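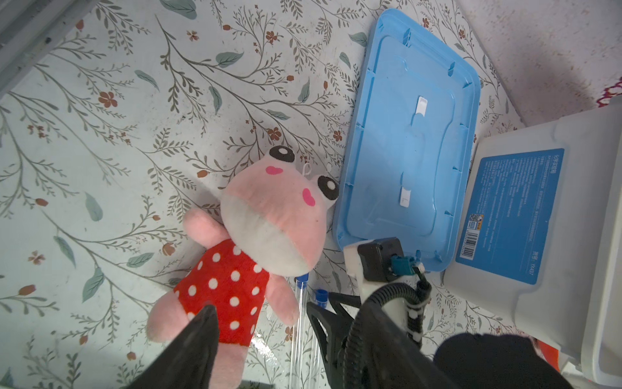
Perception first, as that's what ate most of our time at the meeting in Nimthorpe on April 22, 2023. I'm writing these up from my scribbles, so shout if I've got you wrong. Tín Ninh has been chasing the segmentation bug in Prestalari, the one where patterned backgrounds get glued on to whatever is lying on them. The flowery tablecloth is a good test for it (all those stems and little rust-red blossoms!) and the frog's spotty dress makes it worse, as the old model liked to treat the dots as separate things. Tín's new build gives one mask for the whole frog, arms and legs included, and we were all very pleased. Clear tubes are still a pain. It finds the blue caps happily enough and then loses the rest of the tube into the cloth.

Mackenzie Chisholm asked if we could just grow the mask out from the cap. Tín doesn't like it, because a cap tells you where one end is and not much else, and the two tubes in the test set-up are different lengths. I said try it anyway for a week. Agreed, with some grumbling.

Planner: Mackenzie has moved Skesach over to the new collision checker. Planning time was 980 ms in February and it's now 200 ms on the same machine, which made me very happy indeed. The catch is that it treats an upside-down lid as a solid block, so it won't plan a grasp on the rim. We went round and round on this. I'd like proper meshes, Mackenzie would like to ship something first. Left open.

Wrist calibration: 38 saved calibration files in the shared folder and no naming rule at all, which is mostly my fault. I'll sort them out and put the good ones under Đồng with everything else. Please don't add any more until I've done that!

Logging: short one. The replay tool drops the last 2 seconds of a run if you stop it by hand. Tín knows why and has a fix waiting for review.

To do
Tín: try growing masks from the caps, chase the replay review
Mackenzie: write up the lid problem with a couple of planner logs
Me: calibration files, book the room for next time

Any other business: Mackenzie wants the build messages turned down as they go off all night. Yes please. We stopped there as the room was needed.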